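Ticket 2786: Stock sync drops variant lines after import
Product: Jurneo Stock, hosted
Opened by: Lakshmi Chettiar, Drelia (bathroom and dental sundries)
Assigned to: Tipene Pryor
Priority: Normal
Status: Closed
Opened: 23 January 2026

Lakshmi Chettiar wrote:

We import the full product list from a CSV file every night at 02:00. The file has 2,786 lines. After last night's run the shop shows 2,244 products. The import report says "Completed, 0 errors". The missing 542 are all variants, mostly toothbrushes and interdental brushes that share a parent code and differ in colour or head size. Parent products are present. Stock levels on the parents look right.

Nothing was changed at our end that I know of. The file is produced by our warehouse system (Nel) and dropped on the SFTP folder as before. I have re-run the import by hand twice with the same result.

The toothbrushes are the lines customers are asking for, so a manual fix for those would help while you look at the rest.
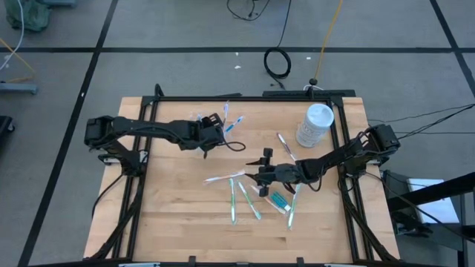 Tipene Pryor wrote:

Thanks. Please send the following:

1. The CSV from the last good run and the CSV from last night, both unopened. Do not open and save them in a spreadsheet first, as this changes the encoding and strips leading zeros.
2. The import profile, exported from Settings > Imports > Export profile.
3. One variant code that is missing and one that is present, if any variant came through at all.

Please also switch off "Remove products not in file" until this is sorted out. If it stays on, tonight's run may remove the images and descriptions for the missing variants as well.

Lakshmi Chettiar wrote:

Both files and the profile attached. "Remove products not in file" is now off.

Missing: 0418-GN-S
Present: 0377-WH-M

Some variants did come through, then. I had assumed they had all gone.

Tipene Pryor wrote:

Compared the two files. Findings so far:

- Same number of columns, same header row, same separator (semicolon).
- Encoding was UTF-8 without a byte order mark in the good file. Last night's has a byte order mark. The importer ignores it, so I do not think this is the cause, but it does show that the export was altered.
- Line endings were LF. They are now CRLF.
- The parent_code column is the last column in the file.

The last point matters together with the line endings. On affected rows the parent code is being read with a trailing carriage return, so 0418 no longer matches 0418 and the variant is left without a parent. Rows of that sort are skipped at debug level only and do not reach the report.

This does not explain why 0377-WH-M survived. Checking.

Tipene Pryor wrote:

Found it. In the rows that survived, the parent code is in quotes. The parser stops at the closing quote and throws away the carriage return. Nel appears to quote the field only when the parent description contains a comma, which is odd but harmless.

Workaround: in the import profile, open Advanced and set "Trim whitespace" to "All fields". It is currently set to "Text fields only", and parent_code is typed as a key. Then run the import by hand with the batch size at 2,000 or lower.

Please check pack photos on the restored variants after the run, the green and white ones first, as colour variants under one parent are the most likely to pick up the wrong picture.
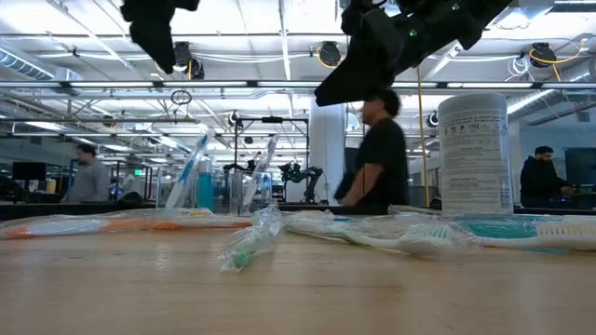 Attachment 2: toothbrushes in clear packaging

Lakshmi Chettiar wrote:

Trim set to all fields, batch size 2,000. Import took 8 minutes. Shop now shows 2,786 products. Spot check of the green and white variants is fine. One interdental brush had its parent's photo, which I replaced by hand.

I asked Aušra Mockus, who looks after Nel for us. The export job was moved to a Windows server on Thursday evening. She can force LF in the job settings. Should she?

Tipene Pryor wrote:

Yes, please, but leave the trim setting as it is. It has no effect on a clean file. "Remove products not in file" can go back on after two good night runs.

Raised internally with Kaja Ramanauskas as two items: strip carriage returns from key fields on read, and list skipped variants in the import report as warnings. The second is the more useful and is planned for May. No date for the first.

Lakshmi Chettiar wrote:

Two night runs completed, 2,786 both times. Removal switched back on. Please close.

Status changed to Closed by Tipene Pryor. Resolution: workaround supplied, defect logged.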